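Getting a Workbench Back in Order

Filed under: Workshop, Storage

A pegboard only saves time if the tools go back on it. Most benches get messy in the same way: the board fills up the first month, then new things arrive and end up on the table. Set aside one evening and do the whole board at once.

Start with the wall

Leave a gap behind the board. Hooks need room to seat, and a board screwed flat to drywall won't take them. Spacers or a strip of lumber at the top and bottom will do. If the panel is thin and wide, add a fastener in the middle too, or it will bow when you pull tools off it.

Take everything down before you decide where it goes. Wipe the board with a dry cloth. Check each hook by tugging it straight out. If it comes loose, bend the back leg slightly or replace it. I bought a bag of mixed hooks from Gautier in March and threw out 3 that would not stay put.

Group by how you grab it

Screwdrivers do best in a cup, handles up. You can pick by handle color and the tips stay out of the way. Don't pack the cup. Two or three drivers you use every week are plenty, and the rest can live in a drawer.

Scissors hang from one handle loop, blades down. Put them at chest height, away from the edge of the board where a sleeve could catch them.

Tape goes on a wire hook long enough that the roll can't slip off the end. Keep colors on separate hooks with a free one between them, so you can lift one roll without knocking the next. Fold over the loose end of the tape before you hang it.

Put the strays in a row

Line up whatever is left along the front edge of the table. On mine that was a blue-handled screwdriver, the red scissors, the pliers and a roll of blue tape. Match each one to an open hook or the cup. Anything without a spot needs a new hook or a different home.

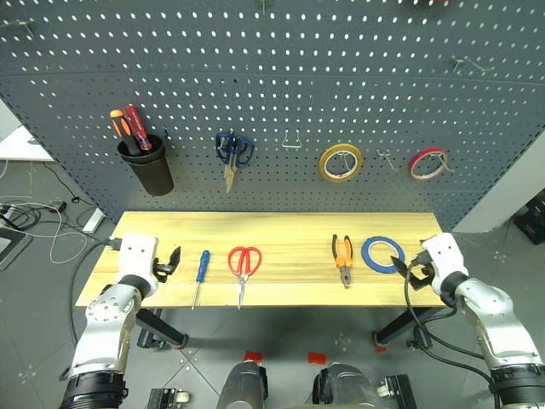
Keep a few hooks empty

Fill every hook and the next purchase lands on the bench. A spare U-shaped hook near the middle is the most useful, as it takes pliers, a tape roll or a small level.

Mark the spots

Amedeo Guerra wrote in to suggest tracing each tool in paint marker - fine on a light board, hard to see on a dark one. A short strip of masking tape under the hook with the tool's name works on either.

Next: Sharpening household scissors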